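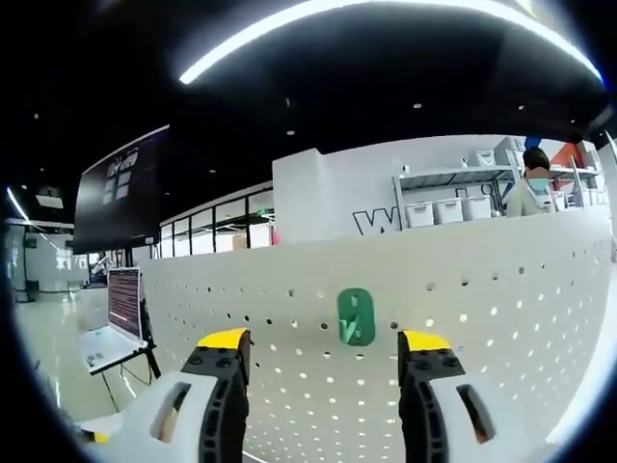
A student team, a pegboard and 3,106 tries

The robotics club at Değirmenci has no robot of its own this year, and its members don't seem to mind. Their project, called Kuvar, is about teaching a machine to handle small things on a wall, and most of that teaching is done by hand. A student holds the gripper, reaches for something on the pegboard, takes it off, puts it back and starts over. The tool records each try.

By November the team had 3,106 of them.

"The first few hundred were bad," says Selim Duman, who leads the group. "We all moved too fast. You could tell who had been holding the thing just from how jerky the recording was."

The gripper has two black jaws with yellow tips, and the camera looks out over both of them. The lens is very wide, so straight lines come out bent, the rows of holes in the white pegboard included. Rodel Padilla worked on correcting for that for over 5 weeks before the team decided to leave the curve in and train on the pictures as they were.

The board was Saadet Saraç's idea. The club started with objects on a table, but the arm they hope to use in the spring contest at Akham works against an upright panel. A green piece with a lighter mark shaped something like a check or a V is mounted there now. Saraç moves the pieces between sessions so that the model can't simply learn one spot.

Sessions run until 9 in the evening. Members take turns, 2 to a shift – one on the gripper and one checking the files. Doğukan Erdem, the newest member, spent his first month only checking. He threw out any try where the fingers closed early, and he still has the strictest eye in the group.

The contest, run by a local company called Jilero, gives each team 3 attempts at a task it has not seen before. Last year the club got through one of them. Their adviser, Selim Kılıçarslan, would like to see two this time, though he has asked the students to finish their written report first. As of this week it has a title page and most of a parts list.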